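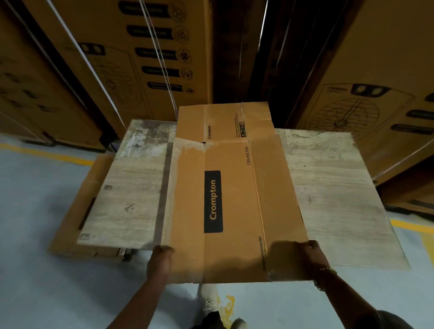
Opening and flattening a ceiling fan carton on the warehouse floor.

A day with the carton line at Nudley

The open day at the Nudley warehouse began in the training room, with coffee and a safety talk, and it was past ten before anyone got near the robots. Folke Rustad did not mind. He runs automation for the site and has given the tour often enough to know which part people come for.

"They want to see the arm," he said. "I make them look at cardboard first."

Cardboard is most of what Rustad talks about. The warehouse handles household appliances, and a good share of its work is returns and repacking. Boxes come back torn or wrongly taped and have to be opened, emptied, flattened and sorted. For years all of it was done by hand at the end of the aisles. Since November a part of it has been done by a two-armed robot cell supplied by Pritell, with software from a smaller firm called Rarnari.

We were given yellow vests and walked down in groups. The first stop was a manual station, where a worker slit the tape on a carton, pulled the flaps out and pressed it flat against her knee. Rustad asked her to do it again more slowly. Then he asked the visitors what she had done with her left hand, and the answers did not agree.

"She turned it while she was opening it," he told us. "You don't see it, and she doesn't think about it. That movement took us the whole summer."

The difficulty, he explained, is that an opened box has no fixed shape. A sealed carton is easy for a machine, which can measure it and pick it up with suction. Once the tape is cut, the flaps swing, the sides fold over at angles that depend on how the box was stored, and a sheet that looked stiff bends in the middle.

"A box that has been sitting under 2 pallets is a different thing from a new one," he said. "It has the same part number, so on paper it's the same. The robot finds out."

To teach the system, the site recorded its own people at work. Staff who agreed to it wore small cameras on their heads during ordinary tasks, and the recordings were used to train the software on how hands hold and turn a sheet. Rustad said the union representatives asked for two things before it started: that the recordings not be used to measure anyone's speed, and that people could stop when they liked. Both went into the written agreement.

"I would have asked for the same," he said. "I wore one myself for a shift. You get a bit of a headache from the strap and you forget about it after lunch."

The collection is small by the standards of the trade. The site kept 390 recordings in the end, after throwing out those where the view was blocked or where the worker was called away halfway through. Rustad thinks that was enough for fan and cooler cartons and not enough for anything else. When the team tried the same model on long, narrow boxes for curtain rails, the arms folded them double.

The cell itself stands behind a mesh fence. A conveyor brings in an emptied carton, a camera overhead takes its shape, and the two arms take hold of the near edge and draw it out flat. It moves at a pace most visitors found slow. On the day we were there it managed nine cartons in a row and then stopped at the tenth, where a flap had been taped on the inside. A light on the post turned amber and an operator went in, cut the tape with a knife and sent the box on.

Rustad waited while this was done and did not talk over it.

"That's a normal stop," he said afterward. "We have those every day. I'd be suspicious of an open day without one."

Inside tape is the problem he brings up most. It can be the same brown as the board, and the camera misses it in poor light. Sæther, the firm that did the lighting at the cell, has added a low lamp from the side so that the edge of the tape throws a shadow. It helps with glossy tape and does little for the matte kind.

One visitor, from a furniture company, wanted to know how many jobs the cell had replaced. Rustad said the station used to have four people on it and now has two, one running the cell and one working by hand beside it. The others moved to inspection, where the site was short. He said he could not promise how that would look in five years and would not try.

The same visitor asked about speed. A good worker flattens and stacks almost 200 cartons in a shift along with everything else on the list. The robot does fewer in the same time, but it carries on through the breaks and the evening.

"If you only want fast, keep the people," Rustad said. "We wanted fewer sore wrists. Pulling flaps all day is hard on the hands, and that was what came up at every meeting."

He would like the next version to sort the flattened sheets by size and set aside the printed ones that can be used again. For now that is still done by hand. He would also like cartons with less glue, though he admits that is a matter for the people who make them.

The next open day has not been set. Groups of up to twelve can ask for a visit through the front office, and closed shoes are required on the floor.

Published 15 Jan 2025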